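We use cookies to remember your settings. Accept | Manage preferences

Kerent test cell, humanoid station
Post-fault inspection checklist, with comments
Inspected by: Rozália Borbély
Second check: Tibor Pintér
Reason for inspection: arm did not stop on operator command during a basket transfer, January, run 494

1. Fault summary
At 4:26 p.m. the operator released the enable button while the arm was over the tabletop. The arm should hold position at once. It kept moving down and pressed on the rim of a basket until Tibor hit the wall stop. No injury. The basket was dented and has been replaced.

2. Emergency stop, wall unit
Result: PASS
Tested with the arm raised and with the arm extended. Drive power dropped each time.

3. Enable button, handheld
Result: FAIL
The contact sticks when the button is let go slowly. A quick release works every time, so our morning check never caught it. Unit tagged and pulled. Spare from the Kerekes order fitted.

4. Cable run
Result: PASS WITH COMMENT
The cable trails from the robot's back and crosses the floor in a long curve. Jacket checked by hand along the full length, no cuts. It is still a trip hazard for anyone coming in on that side – walk behind the line of the cable, not over it.
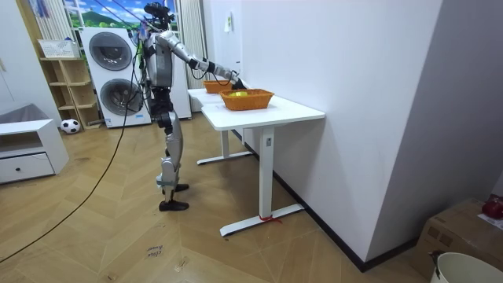
5. Overhead support
Result: PASS
Anchor, straps and shackles checked under load. One strap label is hard to read. Ask Carley for a new one at the next service.

6. Arm and wrist joints
Result: PASS WITH COMMENT
No play in the shoulder or elbow. The wrist logged 97 percent of its torque limit during the fault. We ran it slowly through its range afterward and heard nothing odd. Log the wrist temperature for the next 26 runs and compare.

7. Desks
Result: PASS
Feet sit flat. Tops are level. Height is locked, and nobody should change it between runs – the arm path is taught to one height.

8. Stop logic
Result: OPEN
The Prornidier controller waits for the button signal to go fully low before it calls a hold. A half-closed contact reads as pressed. Tibor has asked for a second channel so that a mismatch between the two counts as a stop. No date yet.

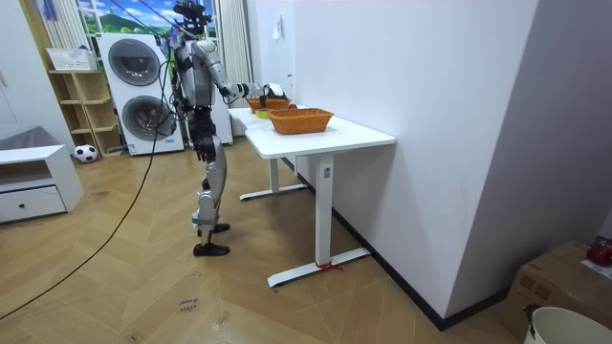
Can we keep running while item 8 is open?
Only at reduced speed, with a second person standing at the wall stop for the whole run.

9. Floor and walking area
Result: PASS WITH COMMENT
Scuffs on the wood, no loose planks. Pick up anything that could roll under a foot before the robot steps.

10. Restart
Cleared for reduced speed only. Full speed needs item 8 closed and both signatures again. Repeat the slow release test at the start of each shift, 4 times per button, and write down the result even when it passes.

Signed: R. Borbély, T. Pintér

Questions about this checklist: Kerent safety desk | © Kerent | Back to top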